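4 août

Levé tôt, fenêtres ouvertes jusqu'à ce que la chaleur s'installe. Relevé du compteur d'eau : 1 675. À reporter dans le tableau ce soir, la ligne de mars est toujours vide et je ne retrouve pas le papier.

Matinée consacrée au petit meuble blanc à deux niveaux. Je l'avais remonté au printemps avec la visserie Indero, une vis par angle sur le plateau supérieur, et je n'avais rien contrôlé depuis. Resserrage au tournevis à main, un quart de tour au plus. Le panneau est un aggloméré, il ne supporte pas qu'on insiste. Entraxe des pieds vérifié au mètre : 34 cm dans la profondeur, conforme à la notice. Pas de jeu sensible quand on pousse le plateau latéralement.

La tablette inférieure servait de réserve à mouchoirs. Posés en vrac au retour des courses, les paquets glissent les uns contre les autres et finissent par déborder devant. Le plastique souple n'accroche pas sur le panneau blanc, il faut une butée ou un rangement à plat. J'ai choisi le rangement à plat.
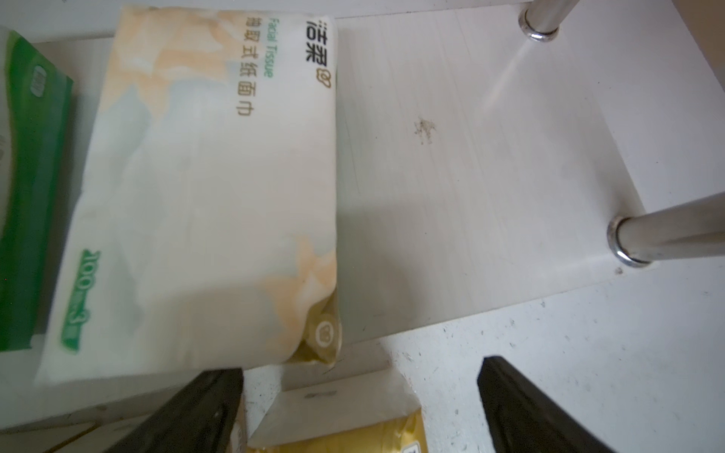
Reste la question de l'entretien. Il y a une petite tache brunâtre sur la tablette, entre les pieds chromés, dont je ne connais pas l'origine. Essai à l'eau tiède seule, puis au savon noir dilué (une cuillère pour 200 ml), tampon laissé en place quelques minutes. Elle a pâli sans partir. Je n'ai pas voulu passer à l'abrasif : le décor est un faux veinage à peine marqué, une zone mate se verrait davantage que la tache. Deuxième essai prévu avec le nettoyant Gulholm quand j'en aurai racheté.

Poussière et miettes sombres sur le plan du dessous. Le balai les déplace, l'aspirateur avec l'embout étroit les prend. Colliers des pieds essuyés au chiffon sec, puis microfibre. Le chrome garde les traces de doigts, à refaire sans doute dans la semaine.

Autre défaut, plus ancien : l'éclat sur le chant avant du plateau supérieur, vers le milieu. J'ai de la pâte à bois blanche, achetée chez Karamanlidis, mais le pot est entamé depuis longtemps et la surface a croûté. À tester sur une chute avant. Si elle ne prend pas, je laisserai en l'état, l'éclat est petit.

Pour les mouchoirs, j'ai sorti les paquets sur la table, devant le meuble, afin de décider du sens de rangement. Les emballages souples se tassent aux coins, celui qui est blanc et pêche est déjà froissé en bas. Je préfère les ranger face imprimée vers le haut. Le paquet vert ira à côté des autres, je ne trie pas par couleur.
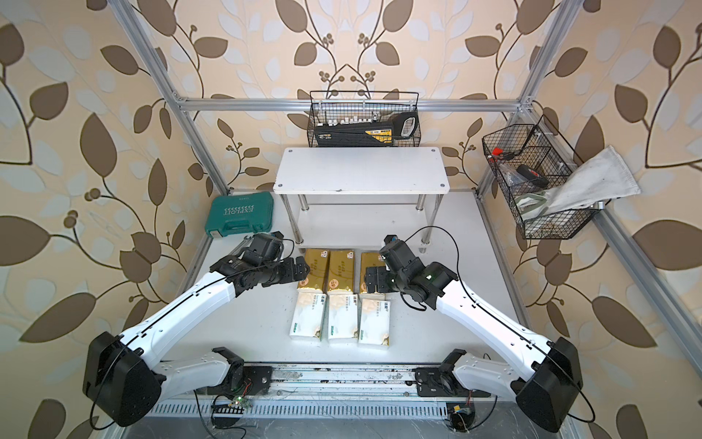 Les six paquets sur la table, en deux rangées de trois, le meuble blanc derrière.

Les paniers en treillis noir n'ont pas été vidés aujourd'hui. Celui du fond porte la mallette d'outils noire et jaune, il tient bien sur sa barre. Celui de droite est moins satisfaisant : un sachet transparent, un petit objet rouge, un boîtier noir, chacun plus ou moins dans son compartiment, et le linge blanc à bord vert qui pend par-devant. Le linge est un peu sale, il passera à la prochaine lessive à 60. Prévoir un crochet à part pour lui, le panier n'est pas fait pour ça.

La mallette turquoise marquée EXPLOIT reste dans l'angle gauche, au fond de la table. J'ai envisagé de la mettre sous le meuble, mais il faudrait la soulever à chaque fois qu'on a besoin d'un paquet. Sa place actuelle ne gêne pas.

Papier peint à feuillages : aucun décollement visible le long des montants en aluminium. Je surveille surtout le côté droit, où le lé a été posé en dernier, avec la fin du seau de colle. Il me reste presque 600 g de poudre dans l'armoire, de quoi reprendre un bord si nécessaire.

Après-midi sans rien de notable. Appelé le magasin de Paststead pour savoir s'ils vendent des patins adhésifs à l'unité. Ils ne vendent que la planche complète. J'ai dit que je rappellerais.

À faire : racheter le nettoyant, tester la pâte sur une chute, laver le linge, mesurer la largeur utile de la tablette inférieure avant de couper une baguette de butée. Vérifier aussi le serrage des équerres de la barre horizontale, clé de 5, je ne l'ai pas fait ce matin.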